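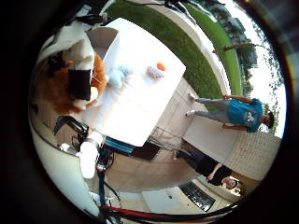
The arm stopped dead on pick 2615 and I spent most of the next two evenings finding out why. I'm writing it down while I still have the notes, partly for the other people who build on the Dullar arm and partly so I don't do the same thing again.

Some background for anyone new to this blog. I've been working on a tabletop pick and place setup I call Siseck. It picks up small soft things from a table and puts them down somewhere else. Soft objects are harder than blocks because they squash, and the gripper has to decide when it is holding something by motor current alone. The arm is a Dullar, secondhand, and the controller board is a Yousafzai. In February 2023 I moved the work outside to the patio to see how it did in daylight.

The fault went like this. The arm reached down, closed on the object, started to lift, and then the wrist went limp. The shoulder and elbow held. The wrist dropped under its own weight and the gripper hit the table hard enough to leave a mark. The log said "joint 5 timeout" and nothing else. I cleared it, homed the arm, and it ran fine. Then it did it again.

I'd like to say I stopped there. I didn't. I cleared it a second time and kept going, and on the third drop the gripper came down with my hand on the table, moving an object that had rolled. It missed my thumb. The wrist isn't heavy but it has metal brackets on it with square corners, and I would have felt that for a week. So the rest of this post is as much about that as it is about the wiring.

My first guess was heat. The sun was on the arm and I figured the wrist servo was shutting itself down. I read the temperature back over the bus and it was well under the limit, so that was out.

My second guess was the power supply. I put a meter on the rail at the base and ran the same move 100 times with no object in the gripper. No drops, no sag. With an object, it failed on the fourth try. That sent me off in the wrong direction for a while, because I thought it had to be about load, and I wasted an evening turning the grip force up and down.

What was different was the path. With an object to place, the arm swings farther out and the wrist rolls nearly all the way over before it sets the thing down. With nothing to place, my test script skipped the roll. Once I made the wrist roll by hand with the power on, I could get the timeout whenever I wanted just by turning it past a certain point.

The bus cable to joint 5 runs along the outside of the forearm and I had tied it down in 2 places. One tie was too close to the wrist. At full roll the cable had no slack left and pulled on the connector. The plug never came out, but one of the crimps had worked loose inside the housing, and under tension it lost contact. The servo stopped hearing from the controller and, as it was set from the factory, let go.

Fixing the cable took ten minutes. I cut off the bad end, crimped a new one, moved the tie back toward the elbow, and left a loop that stays loose through the whole roll. I pulled on every other crimp on that cable too, and redid one that I didn't like.

The setting bothers me more. A joint that loses its signal should hold its position, at least for a small arm working over a table. There is a register for this on the servos and I had never looked at it. It's now set to hold on all of them. Holding has its own problem if something is pinched, so I also wired in a stop button from Stendedberg that cuts power to the motors, and it sits where I can reach it without leaning across the arm.

I changed two things about how I work. A timeout now locks the program until I type in a note saying what I checked. And my hands stay off the table unless the arm is parked. Both of those were rules I already had in my head and wasn't following.

The wrist has been through a long run since then with the full roll on every move, and the log has no timeouts in it. I still need to replace the zip ties with proper clips. The spare crimps I ordered are the wrong size, so that will wait.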